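To: Grorcombe automation list
Date: Tuesday, March 6, 2018
Subject: Re: Open day at Keken

> Did anyone get to the Keken open day? Was the two-arm
> table running, and is it worth the trip from Goltum?

Yes, I went. It was running - crockery handling, with a pair of arms on one table. More than 100 people came, so expect a queue. 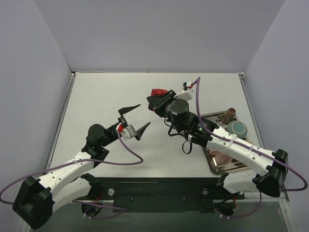
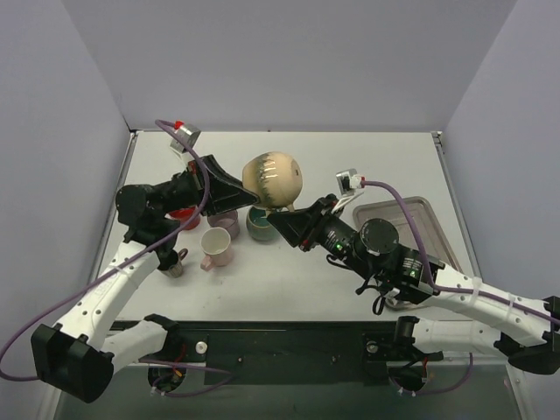

Two-arm table, Keken open day. The pot and teal bowl are in the second picture.

I'd go again for the table alone. Parking is round the back, off Escobedo Road.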